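Notebook - pans and lids, Hillanlow kitchen room
September, entry 6

Carried on with the lids this morning. The shelf under the window was a mess again, so before doing anything else I took everything off it, wiped it down and put back only what we are using. The Kaimal pans go on the left, Toltdale on the right. The odd ones with no partner are in the crate under the bench and can stay there until someone decides what they are for.

Glass lids are stored upright now. Stacked flat they were knob to rim and I didn't like the noise they made. The plate rack from the old sink holds three without them touching. It would hold more if the slots were wider, but the rims are thick and they lean into each other past that.
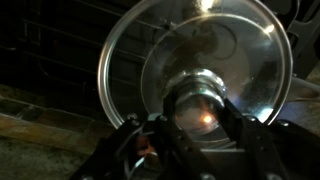

2 min read

Big glass lid, metal knob in the middle, held upright by the stem under the knob. Clear all the way across apart from the two rings, the outer rim and the raised one inside it. Knob is very shiny and picks up whatever light is going, an orange spot this time, with a blue glow beside it where the glass meets the gripper. Same trouble as ever with clear glass - you look through it and see the room behind, bent out of shape, and the edge is only easy to find where the light catches it.

Washing: warm water and a drop of washing-up liquid, then a dry cloth. Paper towel leaves fluff in the groove by the inner ring. Do the underside of the knob as well, grease collects round the screw. Two of the Toltdale knobs were loose and I nipped them up by hand. Don't use the big screwdriver on these.

Tried the Toltdale lids on the Kaimal pans in case we could get away with fewer. The small one sits all right. The middle one rocks, and the large one drops inside the rim and jams, so no. Marked the pans with tape underneath to match their lids.

To do
- wider rack, ask Alance whether they still sell the wire sort
- felt strips for the shelf edge
- new tape, the blue is nearly gone
- find the lid for the milk pan, last seen by the kettle

Stopped at 3 for the delivery. Shelf left tidy.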